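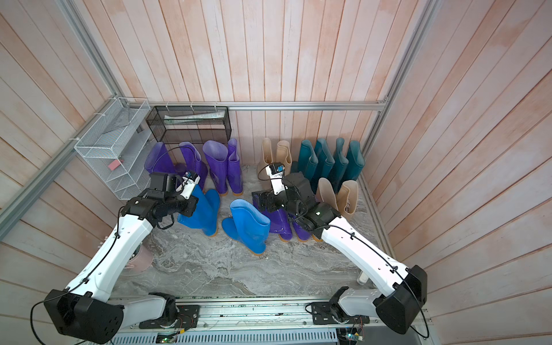
Stela Ghiță
2018-12-07

OK I have been promising you all a thread on the Pustthorpe night bus map and I finally have a free evening, so off we go!

If you've never seen it: one sheet, folded in 4, drawn by hand, printed by the old Sutter bus company for the late routes out of Trikarville. The print run was 3000 and most of them went in people's coat pockets and then in the wash.

I paid more than I should have for mine. Zero regrets. The river is GREEN. Every other map they put out has a blue river and then the night map goes and does this deep bottle green, and it looks fantastic next to the yellow routes.

The N7 is my favorite line on it. It goes out past the cannery, loops the reservoir, and comes back along almost the same road. On the day map that's a mess of two lines on top of each other. On the night map they just drew a fat loop like a balloon on a string and you get it right away.

Also the lettering! Look at the stop names if you ever get hold of one. The capital R has a little kick in its leg, but only north of the river. South of it the R is plain. So I think two people drew this thing and split the town between them.

Heriberto Robles wrote to me that his aunt rode the N7 home from the bakery every morning and the driver would stop at the end of her street, which isn't a stop on any map. I love this so much. I've penciled it onto my photocopy (NOT the original, calm down).

Question for the transit people: there's a tiny star next to Jenier Street and no star in the key. Last bus? Ticket window? Itzel Cuautle thinks it's where you could change drivers' shifts, Kristine Sebastian says it's a pub. Both good.

The second printing is from April of the next year and it's a bit of a letdown (blue river, boo) but it does add the hospital branch, so if you only want one for the routes, get that. Around 700 of those, and they turn up a lot more often.

Next I want to do the ferry timetable with the upside-down page. If anyone has a spare copy with the cover still on, my messages are open!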